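Lemcombe 보호관찰 준수 기록 데이터셋 데이터 카드

문서 상태: 공개판 2
최종 수정: 21/10/2026
관리 주체: Lemcombe 사법기록연구실
배포 형식: CSV, JSON Lines

개요

본 데이터셋은 Lemcombe 관할 소년 및 성인 보호관찰 사건에서 작성된 준수 기록을 비식별 처리하여 정리한 자료이다. 출석 보고, 거주지 변경 신고, 준수사항 위반 통지, 소재불명 처리 및 그 해제에 관한 기록을 사건 단위로 연결하였다. 개별 대상자의 위험도를 산정하기 위한 자료가 아니며, 기관의 통지 절차와 처리 기간을 연구하는 데 사용하도록 작성되었다.

원자료는 Lemcombe 보호관찰 사무소의 Haddad 사건관리 시스템에서 추출하였다. 추출 범위는 종국 처리된 사건으로 한정하며, 항소가 계속 중이거나 비공개 결정이 내려진 사건은 포함하지 않는다. 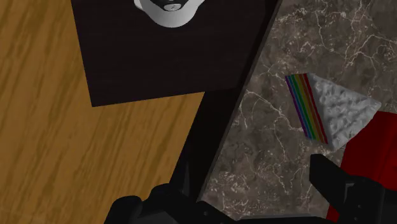
추출 이후의 정제 작업은 Motia 처리 도구로 수행하였다. 동일 사건에 복수의 관리번호가 부여된 경우 최초 번호를 기준으로 병합하였고, 병합 내역은 merge_log.csv에 남겼다. 입력 시각이 누락된 통지는 삭제하지 않고 시각 항목을 공란으로 두었다.

파일 구성

cases.csv: 사건 단위 기본 정보. 사건 1건이 1행에 대응한다.
events.jsonl: 사건별 절차 기록. 출석, 신고, 통지, 심문, 결정이 발생 순서대로 기재된다.
codes.csv: 위반 유형 및 처분 유형 코드표. 위반 유형은 40개 코드로 구성된다.
merge_log.csv: 관리번호 병합 내역.
CHANGES.txt: 판별 변경 사항.

주요 항목

case_key: 무작위로 부여한 사건 식별자. 원 사건번호와의 대응표는 배포하지 않는다.
age_band: 처분 시점의 연령 구간. 소년 사건과 성인 사건의 구분에만 사용한다.
condition_code: 법원이 부과한 준수사항 코드. 음주 금지, 운전 금지, 야간 외출 제한 등이 해당한다.
notice_type: 통지 유형. 서면, 전화, 방문으로 구분한다.
absent_flag: 소재불명 처리 여부. 담당 부서가 공식 처리한 경우에만 참으로 기재하며, 단순 출석 누락은 거짓으로 둔다.
resolved_by: 소재불명 해제 사유. 자진 출석, 영장 집행, 행정 착오 정정, 기타로 구분한다.
day_offset: 처분일을 0으로 한 경과 일수. 실제 날짜는 제공하지 않는다.

absent_flag와 위반 통지는 별개의 절차이다. 소재불명 처리가 선행하고 위반 통지가 뒤따르는 사건도 있고 그 반대의 사건도 있으므로, 한 항목으로 다른 항목을 추정하여서는 안 된다.
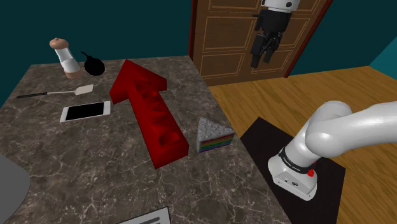 비식별 처리

성명, 주소, 학교명, 직장명, 차량번호 및 보호자에 관한 서술은 전부 삭제하였다. 자유 서술란은 배포본에 포함하지 않는다. 동일한 준수사항 조합을 가진 사건이 드물어 재식별 우려가 있는 경우에는 상위 코드로 통합하였다. 언론에 보도된 사건은 보도 내용과의 대조만으로 특정될 수 있어 별도 심사를 거쳤으며, 심사에서 제외된 사건의 목록은 공개하지 않는다.

품질 검토

검토 표본은 80건이며, 소년 사건 40건과 성인 사건 40건으로 구성하였다. 검토자 2인이 원기록과 배포본을 독립적으로 대조하였고, 의견이 다른 항목은 원기록 작성 부서에 조회하여 확정하였다. 불일치는 주로 resolved_by 항목에서 발생하였다. 영장 발부 이후 대상자가 스스로 출석한 사건을 어느 사유로 분류할 것인지에 관하여 사무소별 관행이 달랐기 때문이다. 본 판에서는 실제 출석 경위를 우선하여 자진 출석으로 통일하였다.

알려진 한계

관할 외로 이동한 대상자의 기록은 이송 통지 시점에서 종료된다. 인접 관할인 Skosalness로 이송된 사건도 같다. 이송 이후의 위반 여부는 본 자료로 확인할 수 없으며, 기록의 종료를 준수사항의 이행으로 해석하여서는 안 된다.

전화 통지의 경우 통화 성립 여부가 기재되지 않은 기록이 다수 있다. 해당 기록은 통지 시도로만 취급하여야 한다. 또한 3월에 시행된 서식 개정으로 야간 외출 제한의 세부 구분이 폐지되어, 개정 전후의 기록을 직접 비교할 때에는 codes.csv의 대응 열을 적용하여야 한다.

공개판 1에 대한 이용자 의견

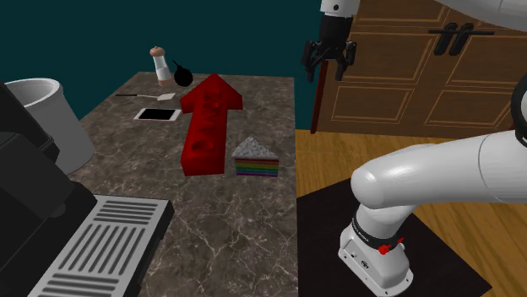
Skosalness 측은 이송 사건을 일률적으로 종료 처리하면 소재불명 기간이 실제보다 짧게 집계된다고 지적하면서, 이송일과 종료일을 구분하는 항목을 신설하여 달라고 요청하였다. 아울러 수령 관할의 접수일이 확인되지 않는 사건은 기간 분석에서 제외할 수 있도록 별도 표시를 두는 방안을 제시하였다.

관리 주체는 이 의견을 수용하여 transfer_offset 항목을 추가하였다. 접수일 미확인 표시는 원자료의 기재 방식이 통일되지 않아 본 판에 반영하지 못하였으며, 다음 판에서 재검토한다.

이용 조건

연구, 교육 및 공공정책 검토 목적의 이용을 허용한다. 대상자 개인에 대한 예측, 채용 심사, 보험 심사, 보도 대상자의 신원 확인을 위한 이용은 금지한다. 다른 자료와 결합하려는 이용자는 결합 대상과 방법을 기재한 신청서를 사전에 제출하여야 한다.

인용 표기

Lemcombe 사법기록연구실, Lemcombe 보호관찰 준수 기록 데이터셋, 공개판 2.

오류 신고

오류를 발견한 이용자는 case_key와 해당 항목명을 기재하여 연구실 자료관리 창구에 제출한다. 재식별 가능성에 관한 신고는 공개 게시판에 작성하지 않고 비공개 접수 양식을 이용하여야 한다.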